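Notebook, textile bench, September

Towels again. Muren sent over its new leaflet and wants our comments before the next batch is ordered, so I spent the morning with it and the afternoon at the scale and the sink. The leaflet says a 500 gsm towel is "more absorbent by design" and stays soft for years with the Sunia rinse. I don't believe either half as written.

Start with the weight. The label says 500 gsm. I left the hand towel out on the rack overnight with the door shut and it came to 403 g. Nobody at Muren could say whether their figure is for finished cloth or for cloth before the first wash, and it matters a lot. Terry shrinks more in length than in width, so the same cotton sits in a smaller area afterward and the gsm goes up with no cotton added. A towel can "improve" this way just by getting smaller. I want the area measured flat, borders left out, before anyone quotes a gsm number to me again. The woven band at each end has no pile and throws the average off.

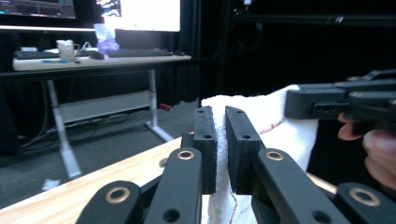 Page last changed: September, 4:40 p.m.

Sink tests. Did the drop test the old way: one drop of tap water from the pipette, held low, stopwatch until the shine is gone. Unwashed cloth is hopeless, as expected. The drop sits there like it's on wax. That is mill finish, mostly softener put on so it feels good in the store. So the hand feel that sells the towel is the same thing that keeps it from drying anybody. Leaflet is silent on this.

After one wash at 40 with plain powder, no rinse product: drop goes in fast over most of the cloth, still slow near the hem. After one wash with the Sunia rinse in the drawer: slower again, and patchy. I only have one towel per treatment, so this is weak evidence and I'm not going to pretend otherwise. But it points the same way as every other test we've done with a softener on cotton, and opposite to the leaflet.

Cycle on the Kaijage machine ran 108 minutes, longer than the panel promised. I think it keeps adding time when the load is small and won't balance. One thick towel flops to one side and the drum gives up on the fast spin. That would leave more water in the cloth, which would then line dry stiffer, and someone would blame the towel. Run the next ones with dummy cloths in the drum. 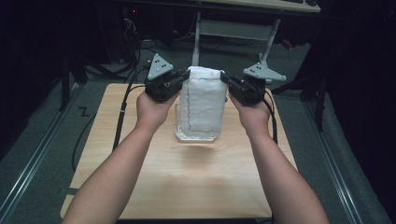 White cloth, folded, held near the top edge.

About stiffness. The usual story is that line-dried towels go hard from minerals in the water. Maybe a bit. I shook half of a line-dried towel hard and left the other half alone, and the shaken half was plainly softer. Shaking doesn't remove minerals. It breaks up fibers that dried stuck together. I'd like to see this repeated in soft water before I say more, and by somebody who doesn't know which half is which. My fingers are biased by now.

Fasier claims their vinegar-based rinse "restores" old towels. Possible, if the towel is clogged with softener, but so would a couple of plain washes, and their sheet has no plain wash to compare against. Without that column I can't do anything with their numbers. Asked for it. They sent the same sheet again with a nicer cover.

To do:
- measure area flat, pile only, before and after wash
- more towels per treatment, same batch
- weigh after spin as well as after drying
- blind the hand-feel test
- tell Muren to drop "by design"

Pipette is dripping at the collar again. Use the other one.

Textile bench notes | Contact: bench office | © All rights reserved | Back to top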